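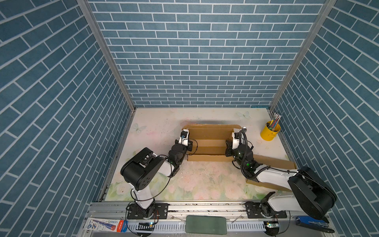

Fixing an arm that stalls halfway through a box fold

Quick notes from the Linddale cell. Right arm stopped mid-job on November 25, 2024, both grippers at the box, fault code on the screen.

1. Hit the e-stop first. Don't pull the cardboard out by hand while the arms are live – Kyung-tae nearly lost a fingernail that way in May.

2. Power off at the wall, wait 10 seconds. Support the forearm, it can drop.

3. Check the wrist cable. Ours had worked lose at the plug. Push home, then turn the wrist gently and watch for tugging.

4. Clear any loose card from under the arm. Scraps on the rail too.

5. Power on, clear fault, home one arm at a time. Left first.

6. Run 2 slow cycles with no box. Stalls again – stop and ring Hwa-young, dont keep resetting it.

Write it in the log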